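The Long White Table

The letter from Budeo had been sitting under my tea mug since February, and by the time I read it properly there was a ring right through the word "vacate". We had 16 days. Menaka Saha said that was heaps. Menaka has moved house nine times and thinks everything is heaps.

"Start with what you can lift," she told me, "and leave the printer till last, or you'll want to print something."

So the printer stayed put at the end of the long table, and of course I wanted to print something within the hour (labels, if you must know). I wrote them by hand out of pride. Then I couldn't find a knife to open the flat boxes, and I went through every drawer in the place, swearing under my breath, until Chun-yin Hsu held up the yellow one and asked whether it was any use to me.
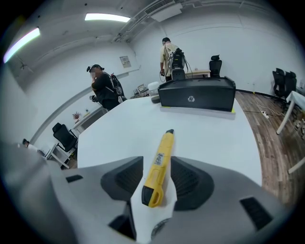
I'd bought that table with my first real money, 400 dollars from a bloke in Clarlow who said it had come out of a bakery. I never believed him, but I liked the thought of it. I'd written all of Gutia's letters on it, and cried on it once, and eaten more toast at it than any grown woman should own up to.

"You're not taking it," Menaka said.

"I might be."

"It won't go round the stairs at Debnath Street. I measured."

She had, too – she'd gone over on her lunch break with a tape and a sandwich and hadn't told me. I sat down in one of the black office chairs and spun it slowly to face the wall. It's hard to sulk in a chair that turns, because you keep drifting back round to whoever you're sulking at.
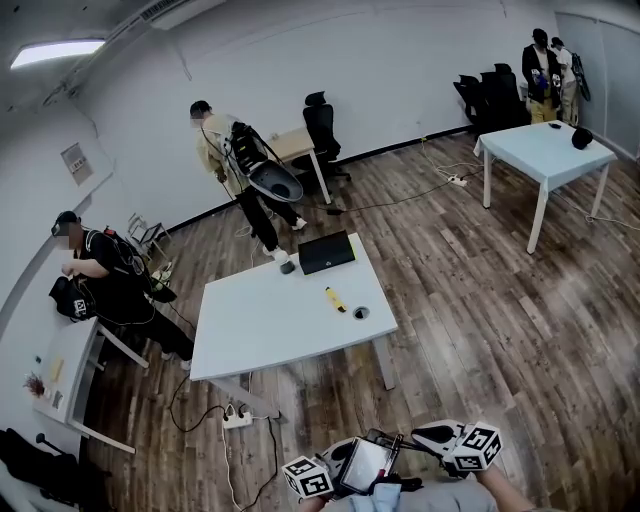
"What about the little wooden desk?" Chun-yin said, very gently, the way you'd speak to a horse. "That'd go up the stairs."

I'd hardly looked at the little desk in years. It was only ever the place where things got put down. I went over and leaned on it with both hands, and it didn't wobble, and the colour was nicer than I remembered – like weak tea with plenty of milk.

"It's small," I said.

"So's your new room," said Menaka.

I picked up a marker and a label and wrote DEBNATH STREET in my best capitals, and then I stood there for ages, deciding where to stick it.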